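Butcher-Block Boards Find a New Home at Otley

If you've wandered past the back room at Otley lately and wondered about all the sawdust, I can finally tell you what's been going on! Tadhg Flanagan and Caoimhe Fahy have been turning leftover maple-colored strips into butcher-block boards, and 50 of them are headed out to play groups and classrooms around Honduscombe.

I stopped in on 26th July to see how it was going (and, okay, to see if I could talk my way into a board for my kitchen). Caoimhe was at the glue clamps and waved me over with her elbow. She likes to mix pale strips with darker ones, so no two boards come out quite the same. Tadhg would be happy with all pale, and the two of them have been arguing about it since December.

The boards go out with a bag of plain colored blocks, mostly cubes and cylinders, for stacking and sorting. Caoimhe Gallagher, who teaches the youngest kids at Honduscombe, borrowed 2 of the first boards in the spring and never gave them back. "They're heavy enough to stay put," she told me, "and the blocks don't slide all over the place like they do on our plastic tables."
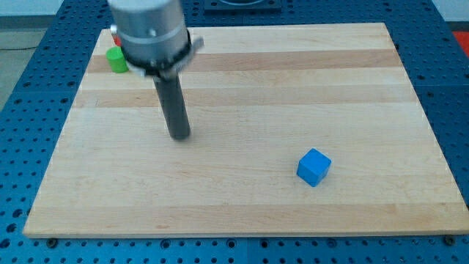 I'm a sucker for a bright blue cube on pale wood, so I hung around longer than I meant to. The striped boards are my favorites, with those tan bands running through the cream, and I told Tadhg so, which didn't help his side of the argument one bit.

Pickup is at the side door, and groups that haven't signed up yet can leave their name with Godfrey Mosoti at the front desk. Bring a sturdy bag. And no, I didn't get my kitchen board, but I'm on the list!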